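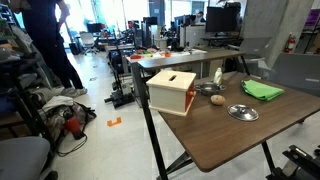 The Plendetti laboratory has completed the half-yearly service of its mobile manipulation cell, and this thread records the work for partner sites. The cell is kept deliberately plain. Objects for the kitchen routine, among them the cooking pot, its lid and the green cloth, are set out on the brown table with black metal legs before each check. (1/6)

Arm. All joint fasteners were checked against the torque sheet supplied by Drostard. Two at the wrist had worked slack and were replaced. The cable sleeve at the elbow was renewed after 500 hours of running, as the schedule requires. (2/6)

Base. Wheels were cleaned of thread and hair, which remain the most common cause of drift at this site. One bearing was noisy and has been changed. Operators are asked to report any squeal on the day it is heard. (3/6)

Gripper. Finger pads are now changed every 300 hours. The earlier interval of almost 200 was found to be needlessly short for light household items. Worn pads should be returned to the Merham store in the labelled bags. (4/6)

Calibration. The routine uses 32 arm poses and must be repeated whenever the table is moved. Floor tape is to be replaced at the first sign of lifting. Please do not shift the table by eye to suit an old calibration file. (5/6)

The service was led by Hussam Tarawneh, to whom questions about the torque sheet may be addressed. The next service is due in September. Samonte will receive the same parts list for its own cell this week. (6/6)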